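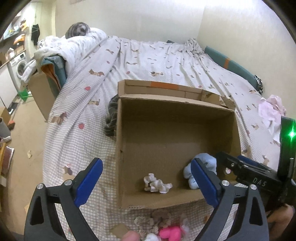

3 September 2024

Home collection, week two of the Wanura contract. Count stands at 743 clips against a target of 1,000. Mavis Villanueva wants it closed out by the end of the month and I don't see it, at 30 usable clips on a good day.

Gernside's sales deck says the tidying arm will "free up" the housekeeping crew at Kermani. I asked what for and got a slide about upskilling. The crew was cut in April, before any arm had picked up so much as a sock. The ones who stayed cover more rooms each and now fill out a tablet form after every one. So far the automation has made paperwork.

Our side isn't much better. Soft items still give the most rejects. Plush and crumpled tissue look fine at the grasp, then the tracking drops on the lift and the clip gets thrown out. Wrist is sore by mid-afternoon. I used to fix machines; now I squeeze a handle and put things in boxes so a machine can learn to — odd trade.

To do:
Wipe the finger pads before the first clip.
Recheck the reject rate on the last 100.
Ask Mavis who at Kermani has been told what the clips are for.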